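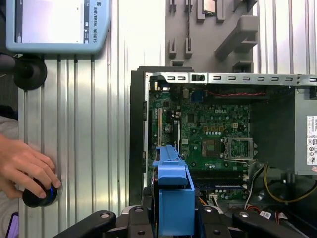
Old Dell tower on its side, green board showing, CPU socket empty.

Is it worth doing up a second-hand desktop for the community room, or should we just buy new?

Posted by uleckgardener in Computers and Phones, Dellavbridge and district

Hello all, hoping someone sensible can help. We run a little homework club in Uleck, after school until half past five, and the laptop the kids have been sharing is on its last legs. The battery lasts 21 minutes if you don't breathe on it, and the letter E only works when you thump it.

I've been offered a few old office desktops for nothing. They come without hard drives and at least one has no processor, and I've no idea if that's a small problem or a massive one. My brother-in-law says take them, they're free, what's to lose. My sister says I'll end up with a cupboard full of junk and she'll be the one driving it to the tip (she's probably right, she usually is).

We've got a bit of money, though not a lot. I rang Cassim in town and they quoted me £681 for a new desktop with a screen and a printer, and that made me want to lie down. All the kids need is a browser, something to type essays in, and a maths site that seems to be mostly cartoon penguins. I can use a screwdriver but I've never built a computer. What would you do? Also, does anyone know if you can still get big monitors cheap, or has everybody cottoned on?

Thanks in advance!

mossy_kettle
Don't bother. Old computers are slow and use loads of electric. Get a tablet.

Prasent Road Pete
I've done a fair few of these for friends and for our allotment shed (don't ask), so I'll give you my two penn'orth.

Take them, but only the ones you can get going for less than a hot dinner out. Before you carry anything home, find the model number, usually on a sticker on the case, and look up which processors it takes. They're fussy: a chip that physically fits the socket may still not be one the board knows what to do with. Used ones of the right sort can be very cheap. I paid £3 for my last one, and the postage was more than the chip!

If the socket's empty, look at it under a good lamp before you spend a penny. Some kinds have tiny springy pins down in the socket itself, and if any are bent or missing I'd walk away from that one and keep it for spares. Check there's a heatsink and fan that fit as well, people always forget that bit and then it's another order and another week waiting.

For the drive get a small solid state one. I think mine was £30 and it made more difference than everything else put together. Don't go for an old spinning one even if somebody gives it you. Change the little coin battery while you're in there too, otherwise the clock goes daft and websites start complaining about certificates and you'll spend an evening wondering what you broke. Ask me how I know.

Then put Linux Mint or similar on it. It's free, the kids won't care, and penguins are very much on brand. Do check that the maths site works in it first, I'd hate to promise.

Unplug it at the wall before you open it, touch something metal, and don't work on a carpet in your socks. As for monitors, offices chuck them out when they move, so ask around the units on the Dellavbridge side. Check which sockets are on the back of the computer first or you'll be buying adaptors like I did.

uleckgardener
Pete, that's brilliant, thank you. I've only got carpet so it'll have to be the kitchen table. Is there a trick to the silver paste that goes on the chip? I've watched two videos and they completely disagree with each other.

Prasent Road Pete
A blob the size of a pea in the middle, then press the heatsink straight down and don't wiggle it. People fall out over this online, but I've done it that way for years and never cooked one yet.

tea_at_four
Can I say something slightly different? I'd ask who's going to look after it. We had a lovely refurbished one at our playgroup and it was great until the chap who set it up moved away, and then not one of us knew the password. Write it down somewhere! And maybe get two working the same way, so if one packs up you can swap bits over. Also tablets are horrible for typing essays on, sorry kettle.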